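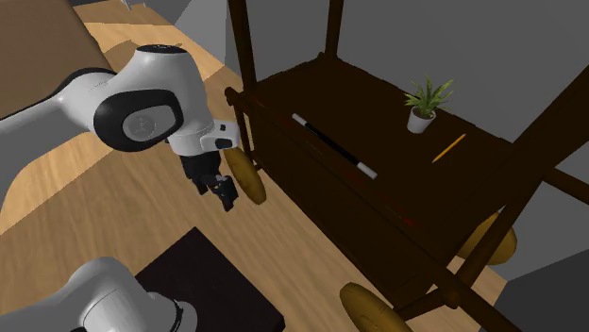
Ticket 977 – Acoustic loggers dropping detections overnight
Project: Stikatura bat and owl survey
Component: Selotum field logger, Edetico upload service
Priority: medium
Status: open, awaiting second site visit

Reported problem
Loggers on the northern woodland transect stop sending detections shortly after 01:00 and resume at first light. Recordings are present on the memory cards for the whole night. The upload service shows no errors. Eight units are affected, all on the same relay.

Initial checks
Battery voltage is normal on all eight units. Card space is normal. Clock drift is under a second, so this is not a timestamp fault. Units on the southern transect run the same firmware (build 119) and upload without gaps. 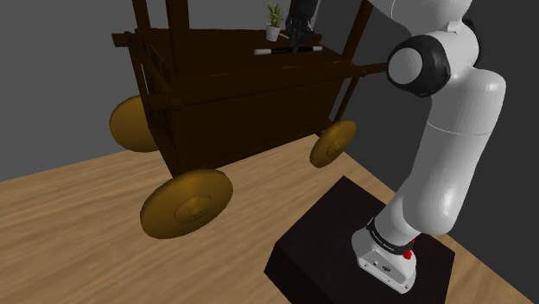 Simulated view: arm above the dark wooden cart.

Log

Entry 1. Restarted the relay remotely at 14:20. Uploads normal until 01:04, then the same gap. Restart has no lasting effect.

Entry 2. Pulled the relay log. The queue fills to 39 items and stays there. Each item is a clip plus a detection record. Tawny owl calls are heavy on this transect in November, and the clips are longer than the bat passes the queue was sized for.

Entry 3. Raised the clip threshold on two units as a test. The gap on those units started at 02:31 instead of 01:04. The other six were unchanged. This points to the queue – not the radio link.

Entry 4. Benjie Lumanlan confirmed that the southern relay has the larger queue setting. The northern relay was swapped in spring and went back to the default. The change was not recorded in the site sheet.
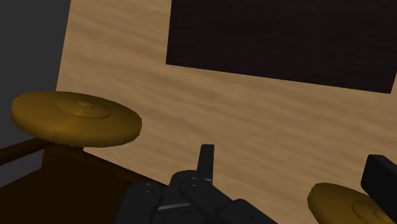
Entry 5. Queue setting cannot be altered remotely on this model. It needs a cable connection at the relay box. Access is by the Li track, which is closed to vehicles until the felling crew has finished.

Workaround
Collect cards by hand every two weeks and import them through Edetico with the "merge by time" option. Do not use "replace", as it deletes the detections already uploaded before the gap.

Outstanding
Set the northern queue to match the southern one. Update the site sheet. Re-run the owl counts for the affected nights once the cards are in – the present totals are too low and should not go in the report.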